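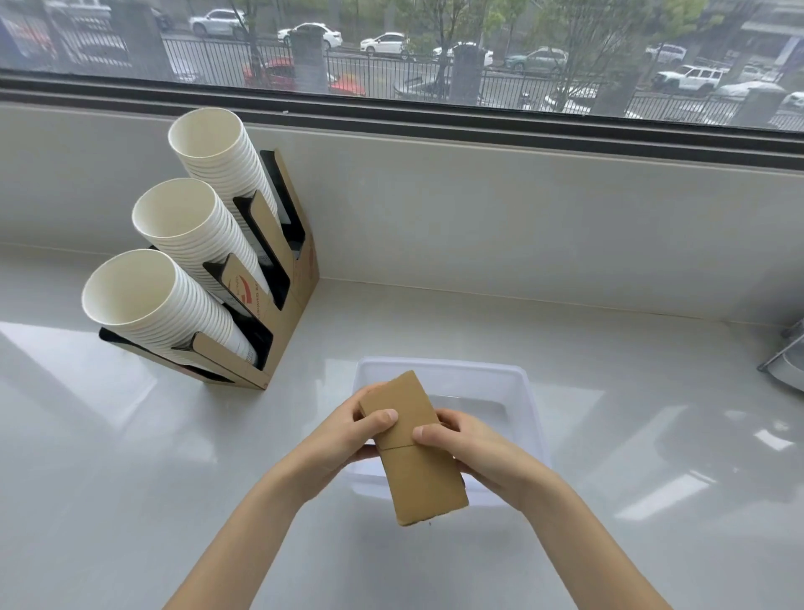
Folded cardboard held over a clear plastic tub at the window counter, with the paper cups in their stepped holder.

When the Wurkmont community centre reopened its ground-floor refreshment room in August, the counter beneath the street window was the last part to be put in order. Imelda Navarro, who manages the building, had inherited it in a poor state.

"Everything had been left on it," she said. "Sugar, leaflets, cups still in their plastic sleeves, lids that fitted none of the cups. Visitors would lift three things to reach one."

Ms Navarro's first decision was to settle what the counter was for. It now serves people making their own hot drinks, and items that do not belong to that purpose are kept elsewhere. Paper cups stand in a tiered cardboard holder, tilted so that each stack can be reached without disturbing the others. Smaller supplies go into shallow plastic tubs, chosen for their clear sides.

"Staff can see when a tub is low," she said. "We had lidded boxes before, and they were opened only when somebody complained."

The centre receives 160 visitors on an ordinary weekday. Cups are ordered in cartons of 200 and stored in the cupboard by the lift, where Arnel Javier is responsible for stock. He was initially opposed to the cardboard holder and had asked for a steel one.

"I thought it would last a fortnight," Mr Javier said. "It has been wiped down, moved about and leaned on, and it is still the same one. I have withdrawn my objection -- for the present."

Packaging remains a point of discussion between them. Deliveries arrive with a good deal of brown card, and Mr Javier prefers to keep the sound pieces, folded flat, for lining shelves and dividing tubs. Ms Navarro would sooner see most of it recycled on the day. The present arrangement allows him one shelf.

"It is a full shelf," she observed.

Asked what she would change next, Ms Navarro mentioned the surface itself. The white finish is bright and shows every mark, particularly in the morning, and it is wiped 3 times a day. She has no plans to replace it. Her request for the coming year is a deeper bin at the end of the counter, and a decision is expected once the budget for the room has been agreed.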